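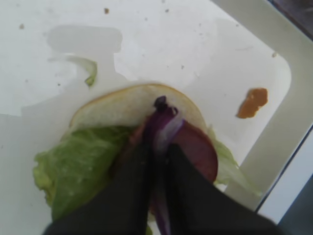 Figure 1. Bread, lettuce, meat and a purple strip during assembly.

Sandwich Station Layout
Project report, Kiros Berhe

1. Background

The Nunitz lunch counter puts together burgers and cold sandwiches in a very small space. Orders slow down when fillings are stored out of reach or mixed together. The task for this project was to plan a one-person station where all the ingredients sit next to the tray the sandwich is built on. I compared 4 layouts on paper and set up the one called Drokholm on a white table.

2. Layout

The tray is in the middle with its short end toward the front of the table. The shredded and leafy fillings share one clear container at the far end, purple cabbage on the left and green lettuce on the right. I first wanted a separate box for each, but two boxes would have taken up part of the building area.

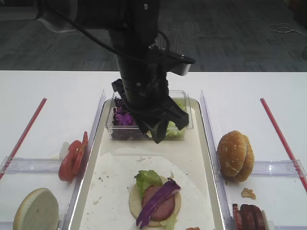 Figure 2. Cabbage and lettuce in the shared container, with the started burger in front.

The sandwich is built closer to the front. The order is bottom bun, lettuce, meat, cabbage, tomato, top bun. The planned weight of a finished sandwich is 163 g.

3. Side stations

Clear plastic dividers separate the tray from the ingredients on both sides. Tomato slices are kept on the left, standing on edge, and the bottom buns are on the same side. Sesame top buns go on the right. Clear walls were chosen so the amount left in each section can be checked from the front. 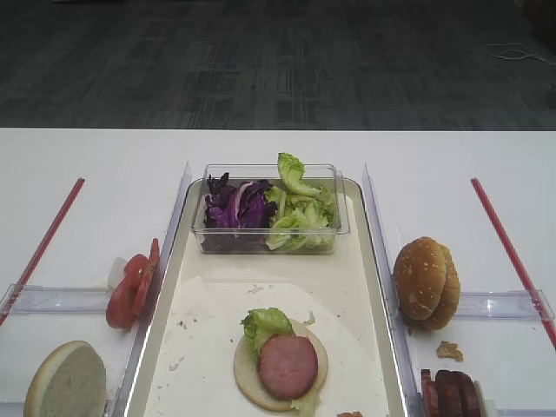
4. Problems

Crumbs collect on the building surface. Long pieces of cabbage are hard to place, and in Figure 2 a strip hangs past the edge of the bun. The cutting instructions now give a maximum length of 44 mm.

The shared container is also a weak point. The lettuce leaves are larger than the cabbage shreds, and one leaf stands up over the rim.
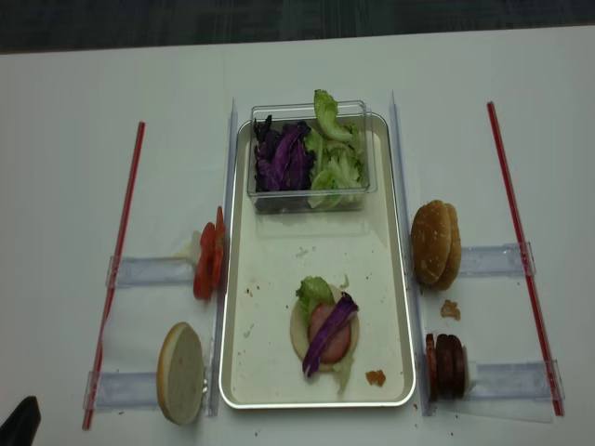
5. Further work

The second layout, Bisgaard, puts all the buns on one side and should be set up next with the same fillings. A container with a fixed wall between the cabbage and the lettuce needs to be priced. The spacing between the side holders still has to be measured against the bun size before the drawing is sent to Nunitz.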